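How to get tomato, berry and other food stains out of clothes
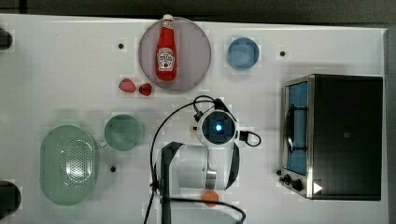 Ladi Adeyemi wrote in to say that hot water had set a tomato sauce stain in a school shirt for good, and asked whether the old advice about boiling whites was simply wrong. It isn't wrong for every stain, but it is wrong as a first step for most food. Start cold and work up.

The method below is for washable fabrics: cotton, polyester, linen and mixes of these. Check the care label before anything else. If it says dry clean only, blot off what you can with a dry cloth and leave the rest to a cleaner. Wool and silk have their own section further down.

What you need

A blunt knife or an old spoon
A few clean white cloths, or plain kitchen paper
Washing-up liquid, the clear sort if you can get it
White vinegar
An oxygen-based stain remover (powder is cheaper than spray and keeps longer)
A bowl or a washing-up tub

Coloured cloths can pass their own dye into a damp shirt, so stick to white.

Step 1: Lift off the excess

Scrape from the outside of the mark towards the middle. Pulling the knife outwards makes the stain bigger. With ketchup or sauce, wipe the blade after each pass. With squashed fruit, pick off skin and seeds by hand first.

Don't rub. Rubbing pushes colour down between the threads and roughens the surface, and on dark cotton the rough patch will show even after the stain has gone.

Step 2: Rinse from the back

Turn the garment inside out and hold the stained part under a cold tap so that the water runs through from the wrong side. Keep going until the water runs clear. A heavy fabric such as denim takes a good deal longer than a T-shirt.

If you are out and can't get to a tap, dab with a damp cloth and keep the patch from drying until you get home.

Step 3: Treat by type

Tomato. Tomato sauces can carry oil as well as colour, so deal with the grease first. Work a few drops of washing-up liquid in with your fingertips, leave it for 6 minutes and rinse cold. If there is still an orange shadow, dab on white vinegar mixed with the same amount of water, then rinse again.

Berries. Strawberry, raspberry and blackcurrant have no grease to speak of. Go straight to the vinegar and water, dab, wait and rinse. Avoid bar soap on fresh berry juice, as it can make the colour harder to shift.

Egg and dairy. Cold water only until the mark has gone. Use a biological detergent for the main wash.

Oil and butter. Cover with cornflour, leave it for an hour, brush off, then use washing-up liquid as for tomato.

Step 4: Soak

Dissolve the stain remover in warm water, following the amount on the tub. Put the whole garment in, not just the marked part, or you may end up with a tide line. Most fresh stains need an hour or two. Older ones can stay in overnight as long as the label on the tub allows it.

Step 5: Wash and check

Wash at 40 degrees with your usual detergent. When the cycle ends, look at the stain in daylight before the garment goes anywhere near a tumble dryer. Heat from the dryer fixes whatever is left. If you can still see a mark, go back to step 4 while the fabric is wet.

A sunny line helps with the last of a tomato stain on white cotton. I did a tablecloth this way in July and the mark faded over two afternoons. Bring coloured clothes in sooner, as they will fade too.

Wool and silk

Skip the biological detergent and the oxygen powder. Rinse with cool water, press gently with a towel, and use a small amount of wool wash. Vinegar and water is usually fine on wool, but try it on an inside seam first. Dry flat.

Stains you find later

A mark that has already been washed and dried can still shift, though the odds are lower. Rub in a little washing-up liquid to loosen any grease, then soak overnight and wash again. I usually allow two rounds. After that it's a gardening shirt.

Things to leave alone

Never mix vinegar with bleach. The fumes are dangerous.
Salt is often suggested for red stains. It soaks up some liquid from a fresh spill but does nothing for a dry one.
Chlorine bleach turns some white synthetics yellow, and it ruins elastane.

Updated 23rd November – soaking advice for older stains added to step 4.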